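Dradamell RB Stone Wool Roof Board

Dradamell RB is a rigid stone wool board for low-slope roofs. It is made from basalt rock and slag fiber with a small amount of binder, pressed to a uniform density and cut square on all four edges. The board is used as the main insulation layer or as a cover layer over other insulation, on new roofs and on re-roofing jobs.

Stone wool does not burn and does not shrink when the temperature changes. Joints that are tight on the day of installation stay tight through the heating season. The board is also open to water vapor, so a suitable vapor retarder has to be part of the roof design where the building calls for one.

Where It Is Used

Steel decks with mechanically attached single-ply membranes
Concrete decks with adhered or loose-laid membranes
Re-cover work over an existing roof that has been checked and found dry
Roofs over noisy spaces such as pump rooms, gyms and workshops
Areas close to flues and rooftop equipment, within the limits set by local code

Dradamell RB is not intended for use below grade, in ponds or planters, or as a finished walking surface. For roofs that carry regular foot traffic, add walkway pads over the membrane.

Board Types

RB Standard has the same density from top to bottom and is the usual choice for the lower layer. RB Dual has a harder top surface that spreads the load under fasteners and boots. The hard side is marked with a printed line and must face up. RB Taper is cut to a slope and is supplied with a numbered layout drawing for each roof.

All three types can be used together in one roof. A common build-up is RB Standard against the deck, with RB Dual above it and the joints offset between layers.

Penetrations and Rooftop Equipment

Cut the board neatly around pipes, curbs and conduit with a serrated insulation knife. Leave no gap wider than you can close with a strip cut from the same board. Do not fill gaps with loose scrap. Power and control wiring should be brought through a proper curb or sealed entry and finished by the electrical trade before the membrane is flashed. Wiring should not be run between insulation layers, where a roofing screw can reach it. 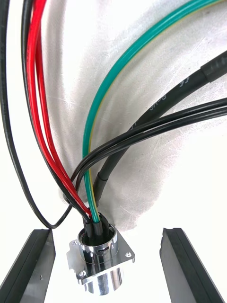

Fastening and Adhesives

Use plates and screws approved by the membrane manufacturer. The Brudent 3 inch plate is stocked with the board and suits both RB Standard and RB Dual. Drive the screw until the plate sits flush and stop there. A plate that is pulled down into the board has been overdriven, and the fastener should be backed out and moved.

For adhered systems, Ghumman low-rise foam adhesive may be used on clean, dry concrete and between layers. Apply it in ribbons, set the board while the ribbon is still rising, and walk the board in. Check the adhesive label for the lowest working temperature. In January this will rule out adhered work in many northern areas -- plan on mechanical attachment instead.

Storage and Handling

Bundles come shrink-wrapped on stone wool feet. The factory wrap is for transit only. Once on site, keep the bundles off the ground, cover them with a breathable tarp, and tie the tarp down. Boards that have been soaked through should be set aside and not installed. Carry boards on edge, and wear gloves, long sleeves and safety glasses when cutting. Place only as much board as can be covered with membrane the same day.

Packaging and Ordering

Orders are filled by the full bundle. RB Standard and RB Dual ship from stock. RB Taper is made to order, with a lead time of 20 working days from the day the layout drawing is signed. Freight is included on orders of 1,000 square feet and up, delivered to the curb. Crane or rooftop delivery -- where it is available -- is quoted separately.

Samples are cut to 10 inches square and can be requested for any of the three board types.

Related Products

Jirov Cant Strip, stone wool, for the base of parapet walls
Jirov Flute Filler, cut to match common steel deck profiles
Brudent plates and screws
Ghumman low-rise foam adhesive, cartridge or tank

Data sheet revised 31 October 2018. Check that you have the current sheet before writing a specification.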